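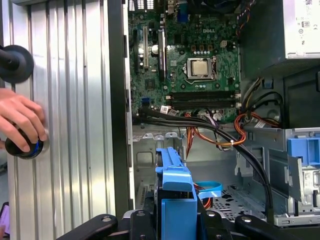

Rosalinda Lacson asked at the July meeting whether the evening classes were drawing people away from the daytime ones, and said she would rather see one full program than two thin ones. We have looked at the sign-in sheets since then. Of the 33 people who came in the evening, 3 had been to a daytime class before. The rest were new to us, and most of them work until five or later.

Progress report to the Arruda Fund
Adult computer skills and repair, Lotow Learning Center

Enrollment

The grant agreement set a target of 64 adults for the year. We have enrolled 58 so far, with one intake left. The daytime basics class filled first, as it did last year. The evening class started slowly and picked up after we moved the start time from 5:30 to 6:15, which lets people on the Pomby bus line get here without leaving work early.

Attendance drops in the fourth week of every course. We now call anyone who misses two sessions in a row. Several people have come back after a call. The usual reasons for missing were a change of shift, a sick child or a bus that did not come.

What has been taught

The basics class covers email, online forms, passwords and saving files. We added a session on filling out job applications after repeated requests, and it ran over time on both occasions. It will be two sessions from the next intake on.

The hardware class covers the parts of a desktop computer, adding memory, replacing a drive and putting a clean system on an older machine. Learners work in pairs. We had planned to finish with networking but dropped it, as the drive and memory work took longer than the outline allowed.

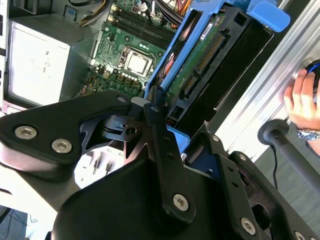 The written handouts for this class have been redone in larger type, with fewer steps to a page. A Spanish version is half finished. We expect to have it in use for the next intake.

Spending

Teaching hours are on budget. Supplies are under budget, mainly on account of donated desktops from Dukotov, which closed one of its offices in the spring. Printing is over, due to the new handouts. We ask permission to move part of the supplies line to printing and will send the form separately.

Problems

The heating in the back classroom failed twice and two sessions were moved to the library. The landlord has replaced the thermostat. Our lead instructor for the evening class is leaving at the end of the term and the job has been posted. If it is not filled in time, the evening intake will start two weeks late.

Next period

Hold the final intake. Finish the Spanish handouts. Set up a monthly drop-in hour for people who have completed a course and still have questions. The room is already reserved for the first three dates.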